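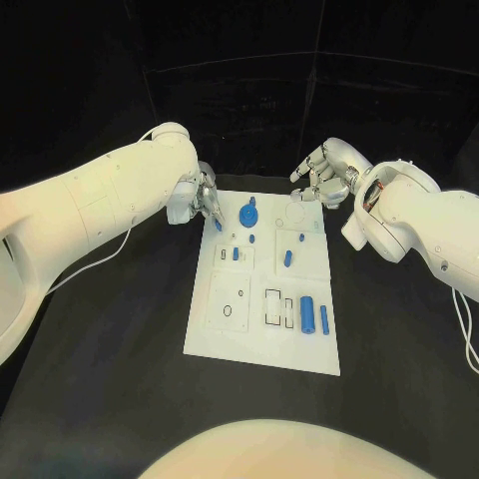

A placa branca com as peças azuis, sobre a mesa preta.

A placa de montagem já está na mesa

Caros leitores, muitos perguntaram em setembro quando chegava a nova placa de encaixes para a nossa oficina. Já chegou, e neste número quero contar um pouco como ela é e como se pode usar. Peço desde já desculpa pelo meu português, que Satish Marar teve a paciência de rever só em metade.

É uma placa branca, rectangular, que se põe deitada no tampo. Por cima tem pequenas placas também brancas, um pouco levantadas, e contornos impressos a preto. As peças são azuis. Eu gosto desta escolha de cores, porque na placa anterior tudo era cinzento e à tarde, com a luz fraca, perdia-se muito tempo à procura dos pinos pequenos.

A peça que chama mais a atenção é a polia, um disco largo parecido com uma roda dentada, com um veio curto no centro. Perto dela ficam os pinos. Quem nunca fez este exercício deve começar pelos pinos, e só depois passar para a polia. Parece fácil, mas um pino tem de entrar direito. Se entra inclinado, mesmo pouco, fica preso, e a tentação é fazer força. Por favor, não façam força! Retira-se o pino, respira-se e tenta-se outra vez.

A Frøydis Magnusson preparou uma folha com 5 exercícios, do mais simples ao mais demorado. O último é desmontar tudo e voltar a montar sem consultar a folha. Quando fiz a primeira tentativa precisei de 20 minutos, e ainda troquei a ordem de duas peças. A Sowmya Varghese foi muito mais rápida do que eu, mas ela pediu que eu não escrevesse aqui o tempo dela.

A compra foi feita à Urnolel e custou 300 euros, com o transporte incluído. Comparámos antes com uma proposta da Hinico, que era mais barata mas não vendia peças de substituição em separado. Para nós isto foi decisivo. Na placa antiga perdemos dois pinos no primeiro mês e depois ficou um exercício inteiro sem se poder fazer.

Algumas regras para a utilização. As peças não saem da sala. Quem termina deixa os pinos em cima da placa, não no bolso da bata (já aconteceu, e fui eu). A placa limpa-se com pano seco, sem álcool, porque temos dúvidas se a impressão dos contornos resiste. O pano está na gaveta de baixo, junto com as chaves pequenas.

Para reservar uma hora, escrevam o nome na lista à entrada da oficina. De manhã há mais lugares livres. Quem quiser a folha de exercícios em francês pode pedir ao Gaspard Boyer, que fez a tradução e aceita correcções.

No próximo número a Sowmya escreve sobre a arrumação do armário dos parafusos.

Deepika Pisharody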